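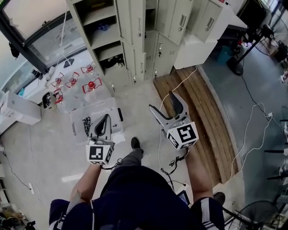 Unit 4: Automation on the Shop Floor
Instructor: Ornella Bassi

Case for this unit: Tiedemann, parts packing. Hand packing since 1998, 29 people on the line. Sorting of small parts goes over to robots in June.

What changes for staff
- Less bending and lifting, more checking and restocking
- Some packers move to demonstrating tasks with hand-held grippers
- Pay grades still follow the old job titles

Read the Hundik report, pages 1 to 113, before the discussion. Bring one question on retraining.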